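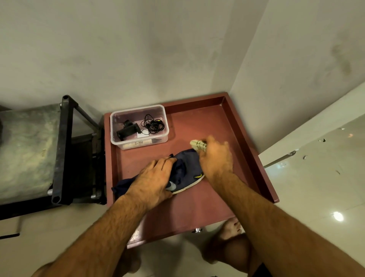 Toe end of the navy pair, red tray, bare feet.

Shoes first then, before the bedside drawer. Paid 61 for these in December and they've done 441 miles, mostly the canal path out past Vosach, so the pale bit round the sole gets filthy. Small brush, keep going at the toe, don't soak them. I did soak a pair once and they took some 50 hours to dry on the landing. Never again.

Then the drawer. It had got to the stage where it only shut if you leaned on it. Chargers and cables go in the clear box on top, remote goes back where I can acutally find it at 11pm, bottle with the purple cap stays in the drawer – no idea where else it would live. Paper still to sort. Batteries too, I can never tell which ones are dead.

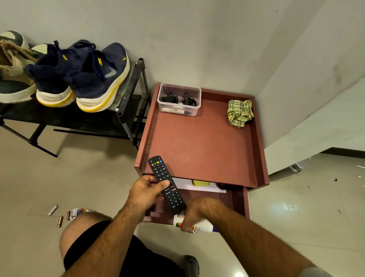 Still to do

Rack needs a wipe. Sweep the floor, proper sweep, corners aswell. Ring Trundport about the mattress – they said 200 to deliver, which no.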